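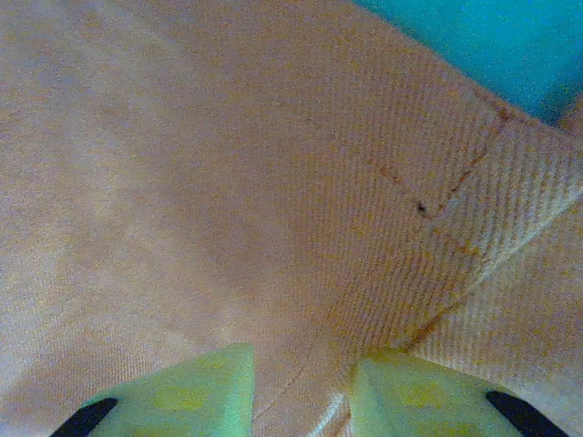 Week 11: Can machines do the chores yet?
Service Automation, Adaddale campus
Lecturer: Stuart Haworth. Tutorials: Iara Herrera.
8 June 2023

These notes cover the second half of the lecture, from the break onward. The first half (dishwashers, robot vacuums, the Keltbridge warehouse study) is in last week's handout.

1. Where we got to

A chore is easy to automate when you can change the chore to suit the machine. A dishwasher doesn't wash dishes the way a person does at a sink. It sprays hot water in a closed box, and the person does the loading and unloading. The washing machine made the same bargain. What is left over is the handling: picking up, sorting, turning the right way out, folding, putting away. Laundry handling is our main case for the rest of the unit.

2. Why cloth is hard

A rigid object has a position and an orientation. Six numbers and you know where all of it is. A pair of trousers dropped on a table has no such short description. Every fold hides something, and moving one part moves others.

Three problems to keep separate in your assignment:

Perception. The robot has to work out which part of the garment it is looking at. Up close, a plain twill looks much the same across a whole panel. The useful landmarks are seams, hems, corners and lines of stitching. In the close view at the top of these notes, the orange-brown stitching on the folded part gives far more to go on than the open cloth beside it. It bends and runs on downward, and a change of direction like that can suggest a corner or a hem. It does not settle whether you have trousers or a shirt. A small dark speck is also visible near the stitching. Lint, a stain and a hole call for different handling, and from one view you can't be sure which it is.

Grasping. Two fingers can pinch a raised fold fairly well. They do poorly on cloth lying flat, where there is nothing to close on. They can also take two layers when one was wanted. Rubber on the fingertips helps with slip but does nothing about the layer count.

Planning. Most folding methods assume the garment is already spread out. Getting it from a heap to spread out is usually the slower part, and it's often left out of demonstration videos. Check for this when you read the Espinoza paper.

3. Shop-floor comparison

Sewing plants have the same trouble. Cutting is well automated because the fabric is laid flat and held down. Feeding cut pieces to a sewing head is still mostly hand work. The Sover trial put 964 garments through a semi-automatic folding line, with two staff feeding it. The folder itself kept up. The feeding did not, and the operators stopped the line mainly for twisted sleeves and trouser legs caught inside out.

Note that the line folded one style at a time. A household basket has socks, towels, a fitted sheet and whatever the kids left in it.

4. So, yet?

Position taken in the lecture: partly. With known garments, good light and no hurry, a robot can fold some items to a standard most people would accept. An unsorted family load, start to finish, without someone stepping in, is a different claim and needs different evidence. When you read a claim, ask what state the clothes were in at the start, how many attempts were made, and who cleared the failures.

Iara's view is that sorting will come before folding - it tolerates a rough grasp, and a wrong guess costs little. We'll argue that one in the tutorial.

5. For the tutorial

Choose one chore from your own home or workplace and write a page on it. List each handling step, mark where a person would still be needed, and say what you would change about the chore to suit a machine. Pegging out washing has been done to death, so please pick something else.

Reading: Espinoza, sections 2 and 3. The Sover report is optional, but the stoppage table is worth a look.

Assignment drafts are due in July. Email Iara if you need an extension, before the due date please.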